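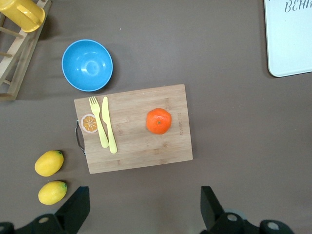 Sanlow Two-Finger Gripper – Kitchen Kit

Can a machine clear up after lunch yet? Nearly, in places! The Sanlow has two black wedge-tipped fingers and works from above, and fruit is where it shines. A mandarin on a chopping board is a lovely first job, and lemons come soon after.

Cutlery is harder. A plastic knife and fork lying side by side still catch it out, and Leszek Duda in our Tirkley workshop has spent ages on that one pick. Bowls go well by the rim – mugs on their sides, less so.

Would we leave it alone with the washing-up? No. Setting out and putting away, with someone nearby, yes please.

In the box: gripper, 2 spare fingers, 8 screws, wrist camera mount
Part no. 973
Page updated 11/8/24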